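About the Clastthorpe Robotics Club

Welcome, and thank you for stopping by! We're the after-school robotics club at Clastthorpe, and if you're a parent trying to work out what your child has signed up for (or a student still making up your mind), pull up a chair, because we do like to talk about this.

The club began with 3 students, a borrowed projector and a cupboard at the end of the science hallway. We now have 17 regular members from every grade, and we meet in Room 216, where the heating has opinions of its own but the computers are good and the door is nearly always open. Some of our members had written plenty of code before they came to us. Many hadn't written a line, and a fair few joined because a friend did, and then stayed after the friend had gone off to play soccer. Everyone is welcome, and we mean that.

Most of our work is done in simulation. Our main project is called Gemik, and it's a kitchen and dining room built on the computer, with a two-armed robot that the students teach to handle things on a counter. It sounds simple until you try it! Picking up a small object means knowing where the object is, where the arm is, how wide to open the fingers and how to get there without knocking everything else over, and every one of those is a good afternoon's argument.

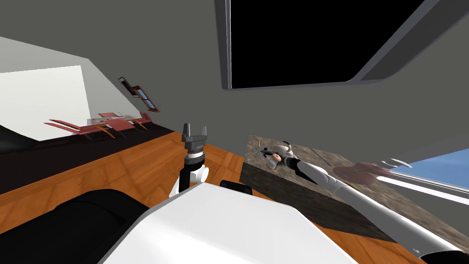

Gemik at the counter, right arm out to the toy figure.

Students work in pairs on Gemik, one writing the motion and the other watching the run and taking notes, and then they swap. We're rather strict about the notes. A run that goes wrong is worth a lot more if somebody wrote down what the settings were, and our shared logbook had reached 505 entries when we last looked, including a few that just say "oh no" (we do ask for a little more detail than that). New members usually spend their first few weeks reading old entries and repeating somebody else's run, and then they get a task of their own, which might be reaching for a toy or working with something small and rounded near the back of the counter.

The views can be confusing at first. You're looking out past the robot's own body with the whole room on a slant, and more than one new member has sat there with their head tipped to the side, trying to decide which way the wall goes. It does get easier, and the older students are very patient about explaining it.

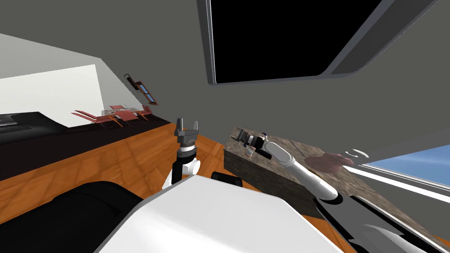
Gemik again, left arm raised (page by Manurung)

I look after the club and I write most of these pages, so any wordiness is mine. Our second project, Fluvus, is a smaller one for members who would like to work with their hands: a water-sorting machine made of tubing, valves and a great many towels. Fluvus and Gemik share a whiteboard, and the two groups are forever borrowing each other's ideas, and each other's markers.

We start up again in August with an open afternoon for families. Come at 3:30, stay as long as you like, and one of the students will happily let you have a go at steering an arm. There's no fee and no test to get in, and you don't need to bring a laptop. Younger brothers and sisters are welcome too, as long as a grown-up stays with them.

If you'd like to join, ask at the front office for a club form or just turn up at Room 216 and say hello.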